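Notebook - two-arm bench, August

Right, writing this up while I still remember it, because last time I left it until the next session and my notes said "fixed the thing, see Annelies", which helped no one, me least of all.

Where we were: the Tranar task is box handling with two arms. One arm steadies, the other opens the lid flap, then they both let go and back off without dragging the box with them. Up to now we'd been practising each half on its own with a bit of foam block, and it was going nicely enough that I'd got a bit smug. Then we swapped in a real cardboard box and the whole thing fell apart in one afternoon.

The foam was forgiving. You could squeeze it as hard as you liked and it just sat there. Cardboard bows in, the lid pops at one corner, and then the opening arm goes looking for an edge that has moved. I lost two boxes that way before I thought to turn the grip force down. It was at 3000 in the config (no idea who set that, possibly me in July) and the box only really wants enough to stop it sliding. I've halved it for now and put a note in the file so we don't all change it back.

Second problem was the start position. We had both arms parked low, with the grippers pointing at the box, and the first move of every run was a sort of lunge. Annelies suggested parking them raised and turned inwards, same pose each side, so that neither has to swing across the other to get started. Much better! It also means you can get a hand in to reset the box without nudging anything, provided the motors are held and you've said so out loud. House rule, please keep doing it.
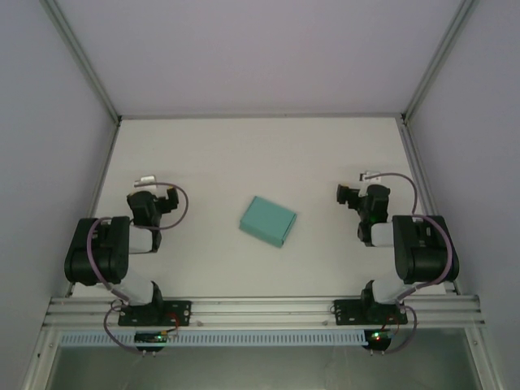
Bench notes by Annelies Leitner and me, for the Tranar team
Filed under: two-arm bench / box task

So that's the new start pose, with the teal box in the middle at a slant. The slant is deliberate. The rules say the box can be put down at any angle and we'd been squaring it up every single time without noticing we were doing it, so of course the script had quietly learnt to depend on it. As soon as I turned the box, the left arm's approach was off and it pushed the corner along the table instead of closing on the side.

I spent far too long assuming that was a calibration fault. Re-homed both arms, checked the base plate bolts on the rail (all tight), ran the joint test twice. Nothing wrong with any of it. In the end it was one line where the approach angle was fixed at 185 in the old units and never read from the box position at all. Annelies found it in about the time it took me to make tea. I'd looked at that line at least three times.

With that sorted we did a short set of runs before packing up, 4 in total:

Run 1 - left arm steadied it, right arm missed the flap, backed off cleanly
Run 2 - flap opened, but the box turned with it
Run 3 - stopped by me, cable on the right arm was going tight at the top of the lift
Run 4 - flap opened, box stayed put, both arms back to start. Lovely.

One good one out of the set isn't a result, I know, but it's the first time the whole sequence has gone end to end with a real box, and I did do a small dance.

About run 3: the cables loop out wide from the grippers and back down the arms, and I think the right one has a bit less slack than the left. I haven't touched it. I'd like someone else to look before we start undoing clips, as the last time I "tidied" a cable we spent a whole session hunting for a loose plug on the board underneath.

Gap to the box: in the start layout it sits a touch closer to the right gripper than the left. I'm leaving it like that for now. If the script only works with the box dead centre we want to find out here and not on the day at Urden.

To do next time:

Check cable slack on the right arm (two people, power off)
Try the box turned the other way, long side running the opposite diagonal
Read the approach angle from the box position on both arms, I've only changed the left
Ask whether we can get more of the same boxes, the squashed ones are no use except for practising on squashed boxes
Put the grip force somewhere sensible in the config with a proper name

Annelies wants to try steadying with the right and opening with the left, to see if it copes. I said after the cable. She said she'd bring the biscuits if we did it first, so we may be doing it first.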